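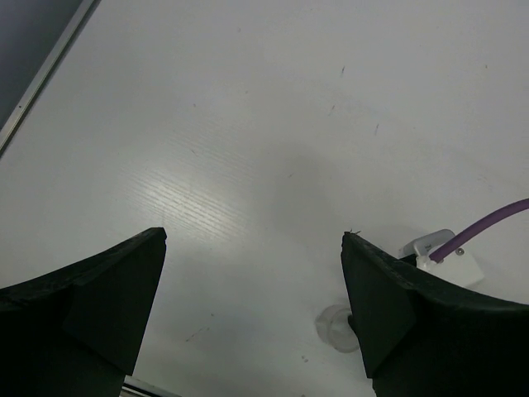

Plan de travail blanc, vue plongeante

4. Préparer et envoyer le fichier de vos faire-part

Mise à jour du 23 mai 2023. Concerne les cartes et faire-part Zikedance, pliés ou à plat.

1. Ouvrir le modèle Fesitz au bon format. Pas de redimensionnement après coup.
2. Fond perdu : 3 mm de chaque côté. Textes bien à l'intérieur de la ligne verte.
3. Images en CMJN. Le RVB passe mais les rouges ternissent.
4. Polices vectorisées ou incorporées au PDF.
5. Exporter, puis Déposer mon fichier. Max 100 Mo.
6. Relire le bon à tirer. Noms, adresse, heure. Valider.

Note : liste d'adresses pour les enveloppes = un fichier à part, CSV, une ligne par invité. Pour plus de 500 enveloppes, passer par le devis.

Attention : après validation du BAT, plus aucune modif possible. Les fautes d'ortographe ne sont pas corrigées par l'atelier.

Attention : dorure sur papier Marchetti uniquement, corps 13 minimum, sinon les déliés se bouchent.

Fichier refusé ? Voir section 5. Si le message revient, écrire à Lempi Ojala, atelier Clurkholm, avec le numéro de commande dans l'objet. Commandes d'octobre : délais un peu plus long, prévoir large.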